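Le tri des jeans avant l'hiver
Galerie mise en ligne le 15 novembre 2019
Rubrique : Linge et armoires

L'armoire de la chambre du fond n'avait pas été vidée depuis notre arrivée à Plismont. C'est un modèle Sjöberg à deux portes, haut et peu profond, avec une tringle trop courte et 6 étagères. Les jeans occupaient les deux étagères du bas, pliés en quatre, empilés sans ordre. Pour prendre celui du dessous il fallait sortir toute la pile, et la pile ne revenait jamais droite.

J'ai fait le tri en un après-midi, sur le lit. La méthode est simple : chaque pantalon est déplié en entier, posé à plat, regardé devant puis derrière, et rangé dans l'une des catégories suivantes.

À garder tel quel. Le tissu tient, la fermeture fonctionne, la taille convient. On replie et on passe au suivant.

À réparer. Un ourlet décousu, un bouton manquant, une poche percée. Ces pantalons vont dans un sac à part avec un papier qui indique ce qu'il y a à faire. Sans le papier, on oublie et on recommence l'examen trois mois plus tard.

À donner. Ce qui est en bon état mais ne sert plus. Le dépôt de Drornmont reprend les jeans à condition qu'ils soient lavés et que les poches soient vides. Vérifier aussi la petite poche de devant, on y retrouve des pièces et des tickets de caisse passés à la machine.

À découper. Les genoux usés jusqu'à la trame, les entrejambes déjà repris deux fois. La toile du bas des jambes est souvent intacte et donne de bonnes pièces de renfort. Je garde aussi les poches arrière entières.

Quelques remarques sur les bords effilochés. Une frange voulue par le fabricant et un ourlet qui s'use ne se traitent pas de la même façon. Dans le premier cas, il y a en général une couture d'arrêt au-dessus des fils, et la frange ne remonte pas plus haut. Je me contente de couper les fils trop longs, un par un, sans tirer. Dans le second cas, une piqûre au point zigzag à un centimètre du bord suffit à bloquer l'usure. J'utilise le fil à jeans Surik, référence 115, dans un bleu moyen qui va à peu près partout. Pour les toiles plus foncées, c'est la référence 581.

Pour le lavage, je retourne les pantalons, je ferme la braguette et je lave à froid. Le séchage se fait à plat ou suspendu par la taille. Les franges sortent toujours emmêlées de la machine et se démêlent à la main quand elles sont sèches.

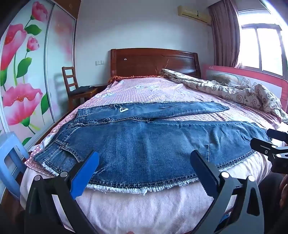 Denim bleu moyen, bords effilochés et fils blancs, un petit accroc sur une jambe. À plat sur le lit, les marques de décoloration et les plis se voient mieux que sur un cintre.

Sur la question du pliage, Surik ou pas Surik, une lectrice écrit qu'elle a renoncé aux piles : elle roule ses jeans en partant de la taille, les range debout dans une caisse basse et n'a plus rien à soulever pour en prendre un. Elle ajoute que les toiles épaisses se roulent mal et qu'elle les laisse pliées en trois.

J'ai essayé sur l'étagère du bas. Les jeans roulés tiennent dans la profondeur de l'armoire, à condition de ne pas trop les serrer. Les pantalons larges prennent plus de place que pliés, les coupes étroites un peu moins. Pour l'instant je garde les deux systèmes, un par étagère.

Le sac des réparations est posé à côté de la machine à coudre. Les ourlets passeront en premier, puis les boutons. Les poches attendront décembre, il me faut d'abord de la doublure en coton.

Prochaine galerie : les pulls et les gilets, avec le rasoir à bouloches.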